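How to Measure What Your Gadgets Use on Standby

27 Feb 2023 | 23 comments | 37 shares

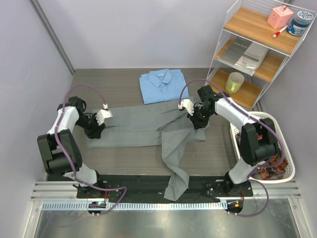 Do you need an electrician to find out how much power a device uses when it's "off"? A plug-in watt meter will tell you, and anyone can use one.

I got hooked on this last August when I opened a power bill and started wondering what the stuff behind my TV was up to all night. One weekend later I had measured every plug in the house (yes, even the toothbrush charger) and I loved every minute of it!

What you need

A plug-in watt meter with a kWh reading. Mine is a Cokine, and the basic model is plenty. Check that it shows small loads, down to a tenth of a watt if possible. You'll also want a notebook or a spreadsheet.

Before you plug anything in, find the maximum load printed on the meter and stay under it. Leave out anything hardwired or on a 240-volt outlet, like an electric range or dryer.

Step 1. Plug the meter into the wall, then plug the device into the meter. Turn the device on and let it start up fully.

Step 2. Turn it off the way you normally do, with the remote or the power button. Wait a few minutes. Lots of TVs and game consoles keep working for a while after the screen goes dark, and you want the number they settle on.

Step 3. Write down the watts. If the number jumps around, clear the meter, leave it for 24 hours without using the device, and read the kWh total. Divide by 24 and multiply by 1,000 to get the average watts.

Step 4. Work out the yearly cost. Multiply the standby watts by the hours per year it sits idle, then divide by 1,000. That gives you kilowatt-hours. Multiply by the rate on your bill.

My old Fornomero soundbar was the big surprise — 2 watts all day while doing nothing. It sits idle 4,000 hours a year, so that's 8 kWh. Small, sure, but then you start adding up the printer, the streaming box, the spare monitor... it gets exciting fast!

Step 5. Put the worst ones on a switched power strip. Keep your router and anything that records or updates overnight on a separate outlet. Printers should be shut down with their own button first, and then you can flip the strip.

Measure again afterward and compare. Seeing that zero is so satisfying!

Related
Lotus smart plug: setting up schedules
Reading a Tomić energy monitor
What the kWh on your bill means
Can a power strip wear out?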